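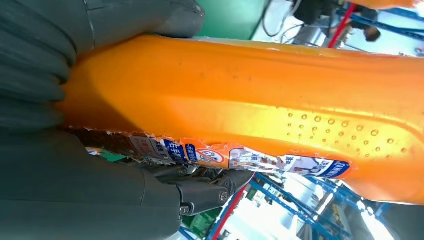

Gripper fingers holding an orange item with a torn printed label at the edge of the grip.

Handling damaged labels: new rules for the picking cells

The good practice notes for gripper work have been revised, and the new version applies to every shift from 2024-05-03. Most of the changes concern soft packaging and labels. If you run a cell, load one, or review recordings from one, please read this item through before your next shift. The full notes are in the Nuvura folder under Cell Practice.

Why the notes changed

During April we reviewed 1678 picks of soft-sided goods from the Lalta and Ketach cells. Of those, 75 were logged as good picks even though the label was torn, lifted or partly under a finger when the item was put down. The old notes only asked whether the item had been held and released. They said nothing about the state of the packaging, so operators on different shifts made different calls, and the log did not mean the same thing from one day to the next.

The review was done by Chun-hung Ho, with help from both day crews. None of the operators did anything outside the old rules. The rules had a gap in them and we have now filled it.

Before the pick

Check the item for existing damage when you load it. If a label is already torn or peeling, enter the item as "label, prior" before the arm moves. That entry takes a few seconds at the load screen and saves a long argument later about whether the gripper did it. An item with prior label damage can still be used for picking practice. It can't be used for label reading or for any pick that counts toward packaging results.

Loose flaps of label longer than a thumb's width should be trimmed or taped flat. Do this at the bench, with the item out of the cell. Don't reach in to press a label down while the arm is enabled, even if it is holding still. A paused arm is not a stopped arm, and the site rule on entry has not changed: stop, wait for the light, then open.

Some of our stock carries warnings or instructions in Chinese, and a few items have a prohibition symbol printed on the label strip. Read the label, or find someone who can, before an item goes into the rotation for the first time. The goods register now has a field for this. If the field is blank, the item stays on the shelf.

During the pick

Soft items should be gripped at the lowest force setting that holds them through the full move. Start at setting 2 and go up one step at a time. Some bulging on either side of the fingers is normal with squeezable goods and is not a fault on its own. Stop the run if you see a seam opening, contents coming out, or the item creeping in the grip as the arm travels.

Where you have a choice of grip, keep the finger edges and the joint plates clear of the label. The padded surfaces are kinder to print than the metal is. We know this can't always be managed with long items that sit at an angle, and the notes don't ask you to reject a pick for that reason. Mark it "label near joint" and carry on.

After the pick

Every soft item gets a look on both sides once it has been released and the arm is home. The result goes down as one of the following:

Clean: no new marks, label as it was.
Label, new: any new tear, lift or scuff on printed material.
Pack, new: damage to the container itself.
Leak: stop the cell and call the shift lead.

A pick can be a success and still be "label, new". These are now separate columns and both have to be filled in. Leaving the second column empty will send the record back to you.

Finger checks

The ridged segments on the fingers pick up adhesive from torn labels, and a tacky finger will pull at the next label it touches. Wipe the fingers at each changeover and look along the seam line while you're there. Check the joint screws by eye at the same time. If one looks proud of the plate, tag the gripper out and leave the tightening to maintenance, who have the torque figures. Full finger inspection is now due every 500 picks, and the counter on the cell screen has been set to match.

Keep a spare set of fingers at the cell. The Wei cell has been sharing with Ketach and this has meant fingers going back and forth without being logged. A second set is on order. Until it arrives, write the finger set number in the shift book each time it moves.

Older records

Picks recorded before the new notes will keep their original result. We are not asking anyone to go back and recode them, and please don't do it on your own initiative. They will carry a tag showing which version of the notes they were made under, and anyone pulling figures should keep the two groups apart.

Questions

Chun-hung will be at the Lalta bench at the start of both shifts next week to go over the new columns. Printed copies of the result codes are on their way to each cell. If you come across a case the codes don't cover, write it up in the comments field in your own words and flag the record. Those comments will be read when the notes are next revised.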